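FOR IMMEDIATE RELEASE

Melnychuk Toy Library opens its second room in December, and you're all invited

Hi, it's Keith Ackroyd from the Melnychuk Toy Library, and I've got good news I've been sitting on for weeks! We're opening a second room this December, right across the hall from the first one, and it's going to be all pretend play. Kitchens, shops, doctor kits, tool benches, the works.

If you've never been in, we're a library, only with toys. You sign up, you borrow up to six things at a time, you bring them back when the kids have moved on to something else (which in my house took a day and a half). Right now we have 1000 toys on the shelves and 160 member families, and on a busy morning it feels like every one of them is in the room with me.

The pretend play shelf has been our problem child for ages. Play food goes out the door the minute it comes back in, and the waiting list for anything kitchen-related got so long that I started keeping it in a separate notebook. So when the space across the hall came up, I asked for it the same afternoon. Fundico, the local savings club, very kindly put in $1000 to get us started, and Esoto Flooring gave us a great price on soft mats. Thank you both, so much.

Big kitchen sets are hard to lend. They're heavy, they don't fit in a small car, and half the pieces end up under somebody's couch. In the new room we'll lend smaller pieces you can carry home under one arm, like a toy sink or a cash register, and keep the big stuff here for playing with on the spot.

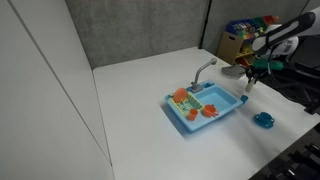
What's happening on opening morning

Doors open at 10 a.m. and we'll go until 1 p.m. There'll be story time at 10:30, a pretend grocery store the kids can run themselves, and coffee from the Gemen Bakery cart out front (their cinnamon twists are dangerous, you've been warned). It's free to come in and play, whether you're a member or not. Please leave strollers in the hallway and bring socks for the mats.

Got toys to pass along?

We'd love more play food, dress-up clothes in any size, and dolls with their clothes still on, or at least in the same bag. Clean and in one piece, please! We can't take stuffed animals or anything with a missing battery cover. Drop donations at the front desk whenever we're open.

For interviews, or to come by before the opening, ask for Keith Ackroyd at the Melnychuk Toy Library front desk. Mornings are best.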